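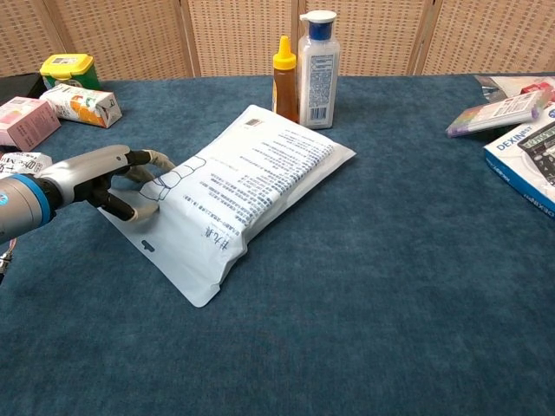
Muthoni Masanja wrote in the margin of the last entry that the hide glue should not be held above 140 degrees, and that the batch used on the Camargo ledger had been left on the warmer through lunch. The point is accepted. A fresh batch was prepared at 8:30 and the old one discarded.

**April, bindery notebook. Camargo ledger (1972), continued**

Condition at start of work: text block of 286 leaves, 17 of them detached at the front. Spine lining brittle, original boards sound. Old adhesive was softened with methylcellulose poultice in short sections and lifted with a bone folder. The third section took two applications. Some staining remains in the gutter and will be left alone.

Detached leaves were guarded with Japanese tissue and wheat starch paste, pressed between blotters, and returned in order. Leaf 9 has a tear into the text; mended from the back only.

Sewing is to be on linen tapes, following the original stations. The Jevon thread is too heavy for these folds and swells the spine. The lighter Pisteo thread was waxed and tested on a dummy section, with acceptable results.
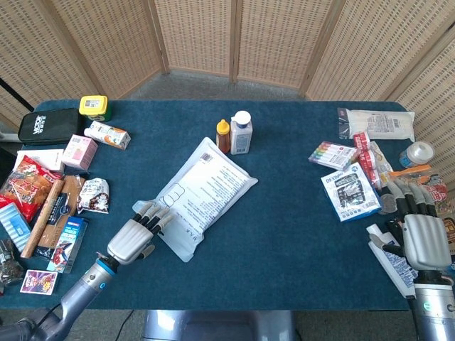 Would it not be safer to reuse the original sewing holes only at the tapes and leave the kettle stitches to new ones, given how worn the end holes are? The question came from the afternoon bench and is a fair one. The end holes in the first four sections are torn through. These will be repaired with tissue before sewing, and new kettle stations pierced slightly inward.

Outstanding:

- Trim spine linen to height after rounding.
- Ask Dradedier for the remaining 300 sheets of endpaper stock, grain long.
- Record pH of the pastedowns before the boards go back on.

Press left closed at 4:45, light pressure.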